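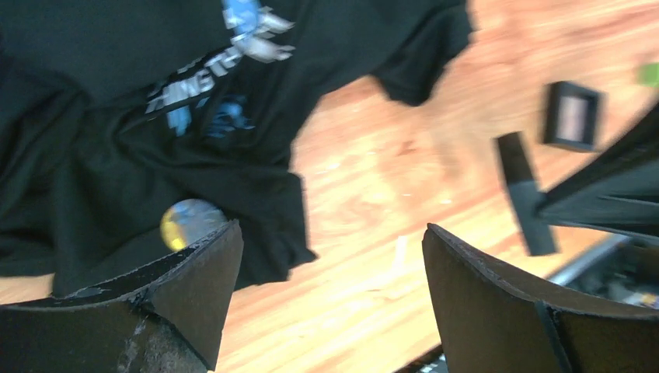
Domestic Skills and Household Economy
Unit 6: Folding, and what is claimed for it
Notes to go with the practical. Instructor: Washington Barros

Read these before class and bring one T-shirt you wear a lot. Dark cotton is best, because lint and creases show up on it and you will have something to look at.

Why I am cautious about this unit

Folding has collected more advice than any other job in the house, and most of it has never been checked. You will have heard that one method doubles your drawer space, that another stops creasing, and that a third makes you calmer. The first can be measured and is usually exaggerated. The second depends mostly on what happened to the shirt before you folded it. I have no idea how anybody would test the third.

The reading for this week is the Tarigan chapter in your course packet. Herman Tarigan taught this unit before me and was fonder of the vertical fold than I am. Read him for the section on fabric weight, which is good. Treat his drawer figures with care. He got 616 garments into the Clorninley storage wall and compared that with a flat-stacked wall of a different depth, so the two numbers don't tell you much side by side.

Before the fold

A shirt that has been dropped on a table in a heap can't be folded well from where it lies. Most bad folds start here – people grab two corners that look like shoulders and hope.

Find the collar first. On a bunched shirt the sleeves are easy to spot and easy to mistake for the hem, and if you start pulling from a sleeve you will twist the body. Once you have the collar, find the two shoulder seams, lift by those, and let the rest hang for a second or two. Then lay it down, front to the table.

Smooth from the middle outward with a flat hand. Cotton jersey will move with you. If it springs back into the same crease, the crease is set and folding will not remove it. Steam might.

Printed shirts

Handle the print as if it were a separate piece of cloth glued to the first one, which in the case of thick plastisol inks is close to the truth. The printed area bends less easily than the knit around it, and it can crack along a line that gets folded the same way every week.

The usual advice is never to fold across a print. With a large chest design this is close to impossible unless you own very wide drawers. Lettering that runs across the chest will be crossed by at least one fold in nearly every method below. What you can do is keep the fold soft and not press it down with the edge of your hand. Turning the shirt inside out is often recommended as well. It protects the print from rubbing in the wash. I have seen no good evidence that it does anything in the drawer, and it makes the shirt harder to identify.

Three methods

Flat thirds. Shirt face down. Bring one side in to a line just inside the collar, fold the sleeve back on itself, repeat on the other side, then fold the hem up to the shoulders. Good for shelves. Bad if you always want the shirt at the bottom.

Vertical or file fold. As above, then fold in half or thirds again until the packet stands on its edge. It needs a drawer that is nearly full. In a half-empty drawer the packets fall over by the end of the week, a point the books tend to leave out.

Rolling. From the hem up, after the sides are in. Fine for a suitcase. The claim that rolled shirts come out with no creases is wrong; they come out with different ones, smaller and more of them, and whether you mind is a matter of taste.

The one-second pinch fold that circulates online gives you flat thirds with less control over the sleeves. Learn it if you enjoy it.

Folding boards

We have the Henex board and the Madent board in the cupboard and you may try both. They give a consistent width, useful if several people put laundry away in the same house. They don't save time on a single load. By the time you have the shirt straight on the board, you have done the hard part by hand.

In the practical

Work in pairs at a cleared table. One folds, the other writes down what was done, in order, including the mistakes. Then swap. Fold the same shirt by all three methods, shaking it out fully between them – a half-opened shirt keeps the old lines and will flatter whichever method comes next.

For each one, note the width and height of the finished packet, whether the sleeves stayed in when you picked it up, and where the folds crossed the print, if there is one.

Write-up: 700 words, due at the start of the next session. I don't want to read that a method "felt tidier". Say what you measured. If your results disagree with the Aguirre table on the back page of the packet, report yours and leave them alone.

Anyone who misses the practical can repeat it in September.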